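Canteen Kitchen in Toscombe Gives the Pot Work to a Robot Arm

TOSCOMBE – The staff canteen at Saludo, a packaging company on the north side of town, serves lunch to 154 people on a normal working day. Since February, a part of the preparation is learned and repeated by a robot arm, and the kitchen team is still deciding what it thinks about this.

The arm comes from Andero, a small automation firm which rents two rooms in the same building. Saludo pays for the trial, and the canteen staff give their time to it. The task they chose first is a modest one. The arm must take an ear of corn, bring it to a pot and lay it inside.

"People laughed when I told them," said Imani Villanueva, who has managed the canteen for nine years. "They asked me if we need a machine for one corn. But in this kitchen we put things in pots all morning, and my cooks have sore shoulders from it. So for me it was a serious question from the first day."

The training is done in a meeting room upstairs, away from the steam and the hurry of the real kitchen. A cook sits with an engineer and guides the arm through the movement, again and again, with a second set of handles. Each complete try is saved. By the end of last week they had saved 1,717 tries, and the software, which Andero calls Fasusar, learns from them how the hand should come close, how hard it should close and when it should let go.

Marcus Abernathy leads the work for Andero. He said that corn was selected because it is an uncomfortable shape for a gripper. It is round, it becomes thinner toward one end, and the rows of kernels are not flat. If the fingers close too high, the cob can turn. Shiny pots bring another difficulty, because the cameras see reflections in the steel and the software must learn to ignore them.

"A cook does not even think about this," Abernathy said. "She looks in the pot and she knows what is corn and what is only light. We had to repeat it very many times."

In the latest test set, the arm made 100 tries without help from a person, and nearly 90 of them were counted as good. The others were mostly drops. Abernathy does not want to move the arm downstairs before the result is better, and he would not name a month for it.

For the employees, the change is already felt in the working day. 4 cooks have taken turns as trainers, and each of them spends two hours per shift upstairs. These hours are paid at a slightly higher rate, after a discussion which Villanueva described as "long, but polite." The morning schedule was also changed. Vegetables are now washed the afternoon before, so the kitchen can manage with one person less between eight and ten o'clock.

Soledad Strickland, a cook, was against the project in the beginning. She was afraid that she was teaching the machine to take her place, and she said this openly at the first meeting. Now her opinion is more mixed. She likes to sit down for two hours, and she likes that the engineers ask her how she holds things and why. She still wants to see a promise on paper.

"They tell me no job will go, and I believe that they mean it today," Strickland said. "I asked for a letter. I am still waiting for the letter."

Saludo's personnel manager, Ansel Blackwood, confirmed that the company has no plan to reduce the kitchen team during the trial. He said a written statement is being prepared and that it will cover also the time after the trial, but he could not say for how long.

Work at the training table, with the corn, the pot and the gripper:

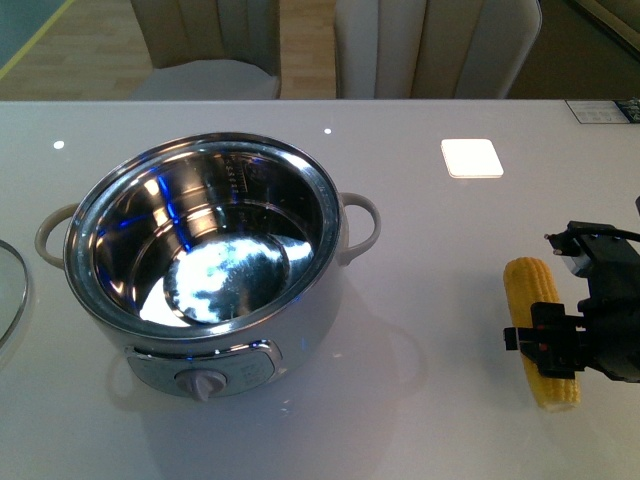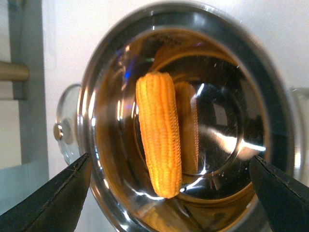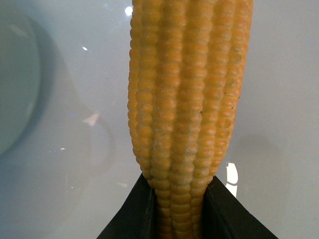
Not every wish of the kitchen can be answered soon. The cooks asked first for help with lifting full pots, and this arm is not strong enough for it. Amos Zamora, the oldest member of the team, said he would give away all the small jobs for one machine that carries twenty liters of soup. Abernathy answered that a bigger arm would need a fence around it, and the kitchen has no space for a fence. The two sides agreed to look at a lifting cart instead, and a supplier will visit the kitchen on Saturday, when it is closed.

After the corn, the trainers would like to try potatoes, and then whole carrots. Villanueva also asked for the lids of the pots, because they become hot and everybody has burned a finger on one. Andero has put the lids on its list for the summer.

The trial is paid until the end of the year. The kitchen team will vote before then if they want to continue as trainers, and Blackwood said that the company will accept the result.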